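The Free Month

The trial of Narnilent lasted thirty days, which the sign-up page described as a month, and it was August, so I was already owed a day.

I want to be fair. I went looking for it. I had been reading the same three free articles on every site on the internet, and a banner slid up from the bottom of my phone and told me that for the price of nothing I could have 182 magazines. I didn't know there were 182 magazines. I had assumed that most of them had died in dentists' offices, where I last saw them.

So I gave Narnilent my email address, my date of birth, my card number and, on a screen headed Tell Us What You Love, five interests. Five was the minimum. I have two. I put down history and soup, and then, because the button was still gray, I added sailing, Scandinavia and parenting. I have never sailed. I have no children. I have been to Drolorstead, which has a Scandinavian bakery in the station, or had one.

My first morning's reading was called Your Daily Five and contained an article about taking toddlers on boats.

I read it. It was pretty good. The trick is to tie everything down, including, in a manner of speaking, the toddler. The next morning there were three articles about toddlers on boats, from three different magazines, and they didn't agree about sunscreen.

My husband asked what I was reading and I said Narnilent, and he said was that a pill.

By the end of the first week I had learned how the thing worked. You opened a magazine and got the cover, full size and very handsome, and when you tapped on the headline nothing happened, because the cover was a picture of a cover. To reach the article you swiped. Some magazines swiped sideways and some swiped down, and one, a quarterly called Tatberg that dealt with mountain huts, swiped sideways until page nine and then down, as if it had lost its footing. I grew fond of Tatberg. I never finished an article in it, but I'd start one most nights and fall asleep somewhere above the tree line with the phone on my face.

I tried to change my interests. Under Settings there was Profile, and under Profile there was Preferences, and under Preferences there was a picture of a compass and the words We're still getting to know you! I waited a day and went back. They were still getting to know me.

On day ten I wrote to support. I said that I would like to see less about toddlers and boats. Support wrote back within the minute, thanking me for my passion for toddlers and boats.

On day eleven I decided to cancel, and I put it in my calendar for day twenty-nine, like a person who has been burned before. Canceling right away would have meant losing the rest of the month. The page was clear on that. It said your access will end immediately and all your saved stories will be lost, and under the words there was a drawing of a little bookshelf, empty, with a spider. I had saved one story. It was about leeks. I couldn't do it to the leeks.

That left 18 days to get my money's worth out of something I wasn't paying for, and I went at it hard. I read at breakfast. I read in the bath. I read a history of the Verhoeven company, who made pianos and then, when people stopped buying pianos, made the lids for pianos. I read eleven pages on the repair of canal locks. I read the letters page of a magazine for people who keep quail, where there was a feud going on so bitter and so well written that I went back through 14 issues to find how it started. It started over a hinge.

I began to say things at dinner. I said, did you know that quail can't be trusted near a mirror. I said, the trouble with most mountain huts is the door. My husband chewed and looked at me and I could see him wondering which of us was on the trial.

I stopped going to the library, where the magazines are on a rack and you can see how many there are. It has 13. I'd always thought that was plenty.

On day twenty-two the number on the front screen changed. It had said 182 magazines and now it said 178. There was no announcement. I spent an evening working out which four had gone, which isn't easy when you never knew what you had, and it was bridal, bridal, tractors and Tatberg.

I was surprised how badly I took it. I had never finished a single article in Tatberg. There was one I'd been on for a week, about a woman who carries a stove up to a hut on her back, in pieces, over the course of a summer, and I had left her on the path with the oven door. I searched for it. Narnilent asked if I meant toddlers. 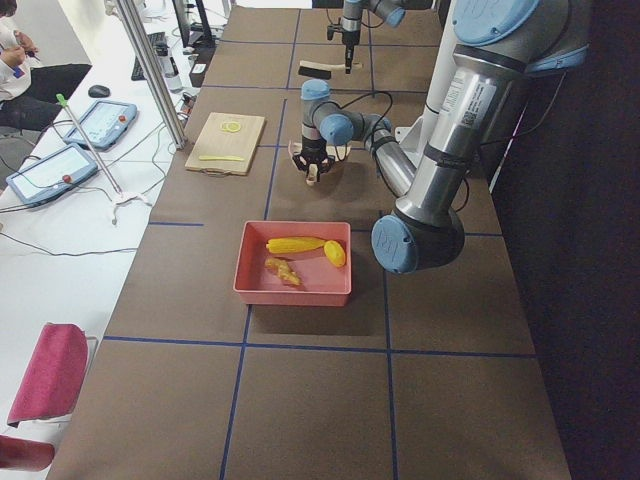 I wrote to support again. I asked where Tatberg was and they said their catalog was always evolving. I asked if I could at least have the end of the stove article and they said they understood how important endings were, and would I like to rate the conversation. I rated the conversation. They asked if I would like to rate the rating experience.

Then I did what I should have done that night and looked Tatberg up on a computer. It had a website, brown, with one page. You could order back issues by mailing a check to an address in Drolorstead. I had not written a check in so long that I had to look up where you put the cents.

I canceled Narnilent on day twenty-nine. It took me through six screens. The first said We're sorry to see you go. The second offered me half off. The third offered me another month for free, and I had my thumb over it, I admit, because there had been movement in the quail business and a reply was expected. The fourth screen was the bookshelf with the spider. I copied out the leeks by hand on the back of an envelope, and then I pressed the button.

The fifth screen wanted to know why. There were six reasons to choose from and none of them was mine, so I chose Other, and a box opened up that allowed me forty characters. I wrote "you lost the woman with the stove." It said thank you, and that my feedback would help them improve their stove content.

Tatberg came nine days later, in a brown envelope with too many stamps on it. It's smaller than I'd pictured. I sat down at the kitchen table and tried to find her, and for the first couple of pages I caught myself swiping. She was still on the path. She'd put the oven door down on a rock and was eating a sandwich, and there were six more pages to go, and the phone buzzed on the counter. A new story had been picked for me, about boats.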